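Sandar Opens Unsolved Case Records to the Public

Sandar, the nonprofit archive of unsolved homicide and missing person cases, will open its reading room and online index to the public in September. The index covers 2,387 cases, the oldest of them from the 1920s. Until now the records could be seen only by police, lawyers and relatives of the people named in them.

The collection is made up of newspaper clippings, inquest transcripts, coroners' notes, trial exhibits returned to families, and letters. It does not include active police files. Of the cases in the index, 372 have never been written about outside the local papers of the time.

"Most people know the same few famous murders," said Ayodele Idahosa, director of Sandar. "The rest are in boxes. A family calls and asks what we have on a grandmother who was killed in 1951, and often we have two clippings and a letter. They should be able to look at those without asking permission."

The Ugwu Collection

The largest single part of the archive is the Ugwu Collection, which came to Sandar from the estate of a court reporter who covered criminal trials for 40 years. It holds shorthand notebooks, typed drafts and several hundred hand-drawn courtroom plans. The notebooks have been transcribed and can be searched by name, street and year.

Readers will find the river killings of the 1930s, the Drukano boarding house poisonings, and a long run of smaller cases that ended with an open verdict. The Drukano papers include the full inquest testimony, which was believed lost until the notebooks were read.

Papers and small objects are kept in separate storage. Objects may be viewed by appointment only, and some will stay closed at the request of relatives.
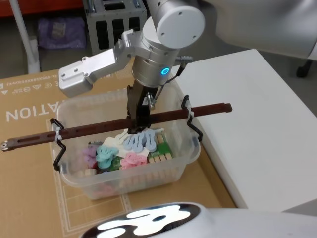 Using the Index

The online index was built by Vitik, a software firm that works with libraries and local history groups. It is free and does not require an account. Each entry gives the name of the victim where known, the place, the year, the outcome of any inquest or trial, and a list of the material held.

Scanned pages are available for cases more than 40 years old. For newer cases the index shows a summary, and the papers must be read in person.

Photographs of victims taken after death are not online and will not be added. Addresses of living people have been removed from the scans. Anyone who finds a relative's name in the index and wants an entry changed or closed can write to the archive, and the entry will be hidden while the request is reviewed.

Visiting

The reading room seats 20 and will be open every day except Monday, from 10 a.m. to 5 p.m. Places should be booked ahead through the Sandar website. Bags and pens must be left in the lockers. Laptops and phones are allowed with the sound off, and pages may be copied without flash.

Readers under 16 must come with an adult. School groups should contact the archive before booking, as some of the material is not suitable for younger students.

Information on Open Cases

Sandar does not investigate crimes and cannot pass on tips. Anyone with information about an unsolved case should contact the police force for the area where it took place.

Media Contact

Press Office, Sandar
Interviews with Ayodele Idahosa can be arranged on request. Sample pages from the Ugwu Collection are available to the press.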